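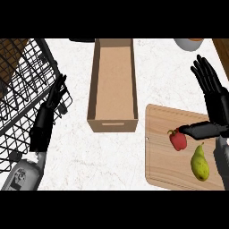 Figure 1. Poste « cuisine » en simulation, vue de dessus : deux bras à main polyarticulée, un égouttoir, un carton ouvert, une planche à découper avec un poivron et une poire.

Robotique de service et tâches ordinaires
Séance 2 : les machines savent-elles faire les corvées ?
Notes de cours, Unnur Ragnarsson
Version du 16 février 2025

1. Objet de la séance

La première séance portait sur la cinématique des bras et sur les capteurs. On passe maintenant à une question plus terre à terre : dans quelle mesure une machine peut-elle prendre en charge une corvée complète, à la maison ou dans un petit atelier, sans qu'une personne reste à côté pour rattraper les erreurs ?

La réponse courte est que certaines portions de corvées sont à portée, et que très peu de corvées entières le sont. Les notes qui suivent servent à préciser ce que recouvrent les mots « portion » et « entière ». Elles supposent connues les notions de repère outil, d'espace articulaire et de commande en impédance. Ceux qui ont manqué la première séance reprendront le polycopié de janvier, chapitres 1 et 2.

2. Corvée, tâche, geste

On distingue trois niveaux dans tout le cours.

Le geste : saisir, pousser, tourner, poser, lâcher. Il dure quelques secondes et se termine par un état vérifiable.

La tâche : une suite de gestes avec un but unique. Mettre un légume dans une boîte est une tâche. Ranger une assiette dans un égouttoir en est une autre.

La corvée : ce qu'une personne entend quand elle dit « faire la cuisine », « ranger l'établi », « préparer les colis ». Une corvée contient des tâches, mais aussi des décisions que l'on ne formule presque jamais. Faut-il jeter ce fruit ? Où va cet objet qui n'a pas de place attitrée ? Est-ce assez propre ?

La plupart des démonstrations diffusées par les fabricants se situent au niveau de la tâche. Le public les lit au niveau de la corvée. Une bonne part des malentendus sur l'état du domaine vient de ce décalage.

3. Étude de cas : le plan de travail de la figure 1

Le poste de la figure 1 est celui que nous utilisons en travaux pratiques sous l'environnement Hamenero. La consigne donnée au système est : « ranger le poivron et la poire dans le carton ». Elle est volontairement banale. Un enfant la comprend.

3.1 Saisie du poivron

Un poivron est lisse, bombé, irrégulier. Deux poivrons n'ont pas la même forme, et un modèle géométrique unique ne suffit pas. Sur la figure, le pouce de la main droite arrive au contact du côté droit du poivron. À cet instant, rien ne permet de dire si la suite sera une poussée ou une prise. C'est un point de méthode à retenir pour la lecture de vos propres enregistrements : un contact isolé n'est pas une saisie, et il ne faut pas l'étiqueter comme telle.

Difficultés habituelles : le légume roule si la force est appliquée trop haut, la peau glisse sous un doigt rigide, la pression nécessaire pour soulever varie avec la masse. Dans un simulateur, le coefficient de frottement est un nombre que l'on choisit. Dans une cuisine, il change dès que le légume a été rincé.

3.2 Saisie de la poire

La poire pose un problème différent. Son col est étroit, son fond est large, et le centre de masse se trouve du côté du fond. Une prise par le col fait pivoter le fruit. Une prise par le fond demande une ouverture de main plus grande. En outre, une poire mûre se marque. La contrainte à respecter porte donc sur la pression locale, que peu de mains du commerce mesurent sur toute la surface des doigts.

3.3 Dépose dans le carton

Le carton est ouvert et sans couvercle. Sa paroi avant porte une découpe de préhension. Pour une personne, cette découpe signifie « on peut tirer la boîte par ici ». Pour le planificateur de Hamenero, c'est un trou dans un maillage. Notez aussi que les parois sont minces : un avant-bras qui les touche en passant déplacerait un vrai carton vide de plusieurs centimètres. Le planificateur doit soit éviter tout contact, soit revoir la position de la boîte après chaque dépose. La plupart des groupes choisissent l'évitement, ce qui allonge les trajectoires.

3.4 Rôle du second bras

La main gauche tient le bord de l'égouttoir. La consigne ne parle pas d'égouttoir. On demande aux étudiants de traiter deux hypothèses dans leur rapport : le bras gauche exécute une sous-tâche utile à autre chose, ou bien il occupe une posture sans rapport avec le but. Dans les deux cas, il faut décider si l'on autorise ce contact, et ce que fait le système si l'objet tenu bouge.

Le treillis de l'égouttoir mérite une remarque. Les fils fins sont mal reconstruits par les caméras de profondeur, qui voient tantôt le fil, tantôt le plan de travail à travers les mailles. En simulation, la carte de profondeur est exacte et le problème disparaît. Il revient intact sur le banc réel.

4. Ce que la simulation ne dit pas

Un taux de réussite en simulation mesure la qualité de la politique de commande dans le monde du simulateur. Pour l'année en cours, le jeu d'essais du cours compte 2982 épisodes simulés. Ils se répartissent en 23 variantes de placement des objets. Ce volume est confortable pour comparer deux algorithmes entre eux. Il ne renseigne pas sur les points suivants :

- l'usure des câbles et des articulations de la main ;
- les reflets d'une surface claire sous un éclairage domestique ;
- les objets mous, collants ou abîmés ;
- la présence d'une personne qui traverse la zone de travail ;
- le temps passé à nettoyer la machine elle-même.

Le dernier point est rarement mentionné dans les articles. Une main à plusieurs doigts qui manipule des aliments doit être lavable, ou gantée, et le gant modifie le frottement et masque les capteurs tactiles.

5. L'atelier comparé au foyer

On entend souvent que l'atelier serait plus facile. Cela dépend de l'atelier.

Cas A, Overgaard. Petite entreprise de visserie qui prépare des commandes en cartons. Les pièces sont rigides, les références connues, le poste est éclairé de la même façon toute la journée. Un bras à pince simple remplit les cartons par lots de 12 sachets. L'opérateur intervient pour fermer les cartons et traiter les commandes mixtes. L'automatisation tient parce que le travail avait déjà été découpé en tâches séparées avant l'arrivée du bras.

Cas B, Burnis. Atelier de réparation de petit électroménager. Chaque appareil arrive dans un état différent. Les essais ont porté sur le démontage des capots, puis ont été réduits au tri des vis après démontage. Le tri fonctionne. Le démontage est resté manuel, faute de pouvoir reconnaître un clip cassé ou une vis foirée avant d'avoir forcé dessus.

Cas C, Goraron. Résidence de logements équipés, avec cuisine partagée. L'idée de départ était de confier au robot le rangement de la vaisselle et des restes. Le rangement de la vaisselle propre a été conservé, avec un égouttoir toujours placé au même endroit. Le tri des restes a été abandonné : il fallait juger de la fraîcheur et savoir à qui appartenait chaque boîte.

Dans les trois cas, la limite se situe au même niveau. Le geste passe, la tâche passe lorsque l'environnement est préparé, la corvée reste partagée avec une personne. La préparation de l'environnement a un coût, et ce coût doit figurer dans le bilan.

6. Critères d'évaluation à utiliser dans les rapports

Réussite de la tâche : l'état final est-il conforme, oui ou non. Pas de demi-point pour une poire posée à côté du carton.

Intégrité des objets : les produits et les contenants sont-ils intacts. Un fruit écrasé compte comme un échec, même s'il est au bon endroit.

Interventions : nombre de fois où une personne a dû agir, y compris pour remettre un objet en place entre deux essais. Cette valeur est souvent oubliée et change beaucoup la lecture des résultats.

Durée : du lancement de la consigne jusqu'au retour des bras en position de repos. Indiquer à part le temps de calcul.

Effets de bord : tout objet déplacé sans que la consigne le demande. Pour le poste de la figure 1, cela comprend l'égouttoir, la planche et le bol.

7. Travail demandé

Par binôme, reprendre la consigne de la section 3 et rédiger la décomposition en gestes. Pour chaque geste, donner la condition de départ, la condition d'arrêt et au moins une cause d'échec. Choisir ensuite une variante de placement et justifier l'ordre de prise des deux objets.

Une page au plus est consacrée à la question suivante : que faudrait-il ajouter à la consigne pour qu'elle devienne une corvée au sens de la section 2, et lesquels de ces ajouts relèvent de la perception, de la commande ou de la décision ?

Les rapports sont à déposer sur l'espace du cours avant la séance 3. Joindre le fichier de configuration Hamenero utilisé, sans les journaux bruts.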